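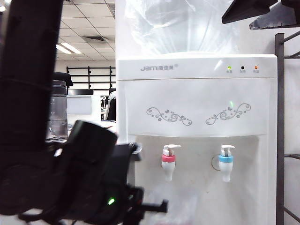 Hello! I'm looking for people who work (or used to work) night shifts and wouldn't mind talking to me for an hour or so about what they eat and when they eat it.

I'm Chia-jung Lau and I'm putting together a small book called Cunberg After Dark, which the nice people at Ilby are bringing out next year. It started as a few notes I wrote while I was on nights at the Mornetti bakery – four years of having my dinner at breakfast time and my breakfast in the bath – and it has grown a lot since then. I've got plenty of bakers already, so no more bakers please, unless you have a really good soup story.

Who I'd love to hear from: porters, nurses, cleaners, drivers, people who stack shelves, security guards, anyone who has sat in a break room at four in the morning wondering if it's too early for crisps. You can be any age over eighteen, and you don't have to live in Cunberg now as long as you did your nights here. I'm very short of bus drivers, especially anyone who drove the 127 out to the hospital and back.

We'd meet somewhere easy for you, or talk on the phone if you'd prefer that. I'll record it and type it up, then send it to you so you can cross out anything you don't like. You can use your own name or pick another one (one lady has gone for Duchess, and good for her!). If you've got a recipe, or a thing you always took in your lunchbox, bring that along too. Most pieces come out at 1000 words, some a fair bit shorter.

There's a bit of money – £69 each, paid on the day, plus your bus fare – and a copy of the book when it's done. I wish it were more, but I'm not earning much from this either.

I'd like to have all the talking finished by the end of August, so sooner is better. Just drop me a note through the contact form with what job you did, which years, and a good time to ring you. Please don't ring before noon, I've never quite got back to normal hours. If you write in Mandarin that's fine as well, my aunt Tu will be thrilled to help.

Posted 14 Mar 2022
644 views | 127 shares
© Cunberg After Dark | Contact | Back to top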